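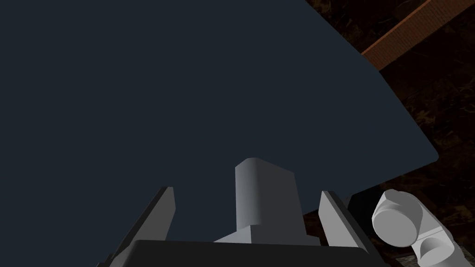 4 Jul 2023 - wrist cameras

Spent the whole day on the view ablation in Vellanis. The question is still the one from March: does the Nigam policy need the head camera once it is close to the cabinet, or can it finish on the wrist views alone. I blanked the head stream for the last part of each episode and left the joint readings as they were. Same seeds for both conditions, same checkpoint.

The first batch was wasted. I had the mask turning on by time step, and slow episodes lost the head view before the arm was anywhere near. Changed the trigger to distance from gripper to cabinet and started over. Training set is untouched, 2,118 demonstrations, so at least nothing needs to be retrained.

The Orkley room is a hard one for the head view. When the head pitches up, the teal cabinet takes up the middle and there is a window on each side of it.
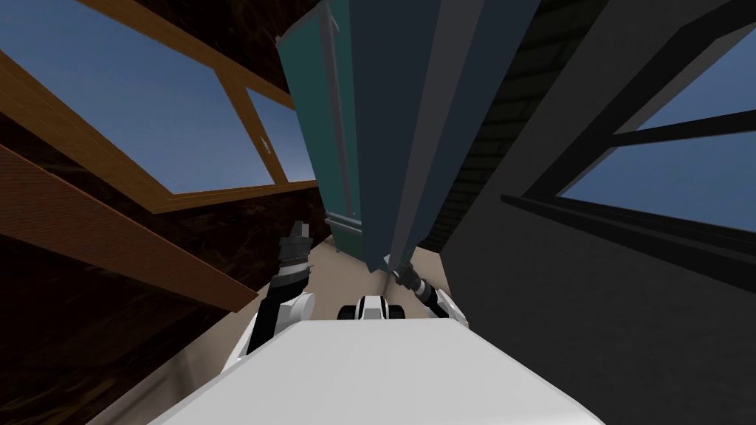
With all cameras on, the policy got 36 of 200. With the head blanked near the cabinet it got 11. I expected a drop but a smaller one. Most of the lost episodes stall. The right arm gets near the cabinet and then drifts in small corrections until time runs out.

I went through the wrist streams from the stalled runs before lunch and again after. My guess is that a big flat surface with no texture gives the encoder very little to work with. The other wrist isn't much help either if it is pointed at a window and the floor. 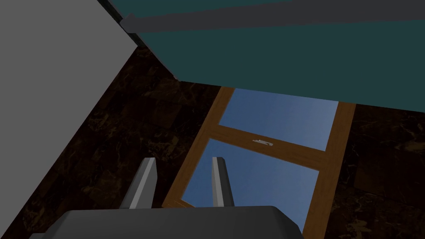
Frans Segers wrote back in the afternoon that I can't separate the two explanations yet. The policy never trained with a missing camera, so a blank image may hurt it whatever the wrists see. He wants a control where the head image is frozen at its last good frame, and he wants it before anything goes to the Cerkby people. He is right and I should have set it up first.

Wrote the freeze option in the evening. Small change, but the frame buffer gets cleared on reset and that took me an hour to find. A short test ran without errors.

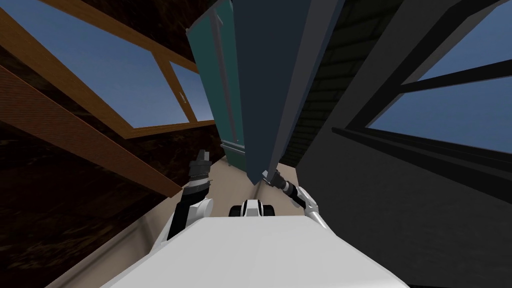
For tomorrow

Frozen head run, full set, same seeds. Save the wrist streams from all episodes this time, including the ones that work. Ask Frans if he still has the March checkpoint. Clear the old videos off the shared disk before starting.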